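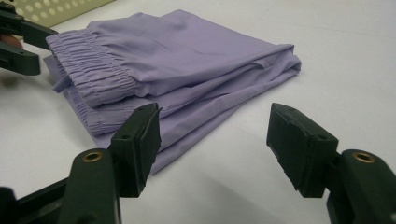

Photo: Branwen Beddoe

Muscombe Valley Walking Guide, second edition
Reviewed by Tudur Ellis

The guide covers the village of Muscombe and the hill country north of it, in 78 pages with a fold-out map at the back. The publisher is Druketti. It replaces the first edition, which had the old bus stops and a footbridge that no longer exists.

Routes are grouped by starting point. Most begin at the church square, two begin at the mill, and the long ridge walk begins at the Gikness parking lot. Each entry gives distance, total climb, surface and places to get water. Times are set for a steady adult pace without stops. I walked five of the routes in October and finished four within ten minutes of the printed figure. The ridge walk took me 40 minutes longer than stated, most of it on the descent to the chapel, where the path is loose stone.

The map is clear. Contour lines are in brown at a fair spacing, and route numbers match the text. Its folds run straight through the village center, so the street names there are hard to read after a few days in a pocket. Paper weight is good. The cover is not waterproof.

The history sections are by Delyth Wynne and are the best part of the book. Her four pages on the church explain the blocked north door, the two building periods of the tower and the reuse of older stone in the porch. The notes on the castle ruin are thinner and give no opening hours. The key is kept at the bakery, and the guide should say so.

Lodging and food get a single page. The inn is listed under its former name, and the campsite by the river is missing.

The index lists place names only. A reader looking for "springs" or "viewpoints" must go through the routes one at a time.

Recommended for a stay of three days or more. Visitors with a single afternoon can use the free leaflet from the tourist office, which has the village loop and the mill path on one sheet.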